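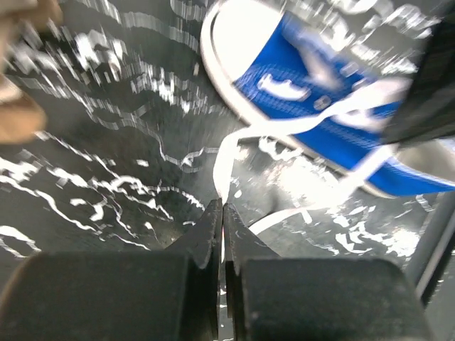
Tonirley launches the Zaller, a two-armed bench kit that has a go at your shoelaces

GAVMONT, July 2018. Hello from all of us at Tonirley! I'm Myrtle Ruiz-Ortega, I look after the kit side of things here, and I'm very pleased (and a bit tired) to say that the Zaller is now on sale to colleges, labs and anyone with a sturdy bench and some patience.

You get two arms on one rail, grippers for both, the cabling, and a close-up camera view so you can watch the fingertips as they work. We wanted a kit for soft, floppy, awkward stuff, the sort of everyday bits and bobs most starter arms never get near. So our own bench is full of clothes and shoes.

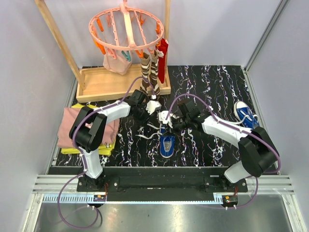 The Zaller at work on the shoes, with the folding pile to the left.

Laces are my favourite job on it by a mile. A lace flops about, it hides behind itself, and you need one hand to hold while the other hand pulls, so you really do want both arms talking to each other. Arlo Szabo wrote our control software, which we call Kasprzak (long story, involves a train journey), and he's spent more evenings than he'd like
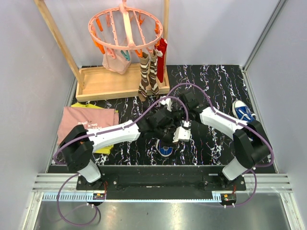 getting the two sides to share a small space without bumping elbows. "I can tie my own shoes in the dark," he told me, "and I still had to sit down and work out what my fingers were doing." You can drive the arms yourself, record what you did and play it back slowly, and I'd start there if you're new to all this.

The fingers are narrow at the tips, so they can get hold of a flat lace, and they swap over easily if you'd like to try your own shapes!

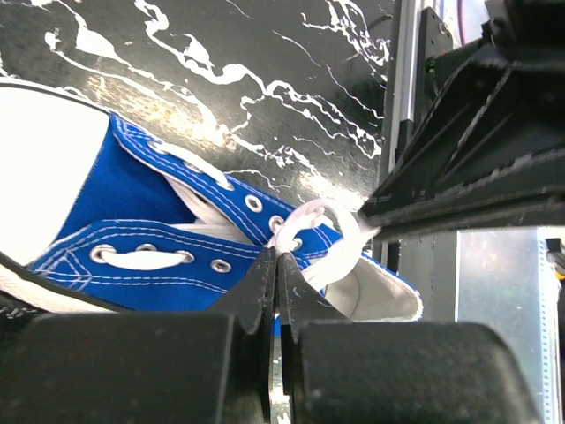

Orders and support

The first batch is 100 kits, and orders placed in July go out first. Every kit comes with 24 months of support and eight starter exercises, laces included. For prices, or to book a go on ours at the Gavmont workshop, ask for Myrtle or Arlo at the Tonirley front desk.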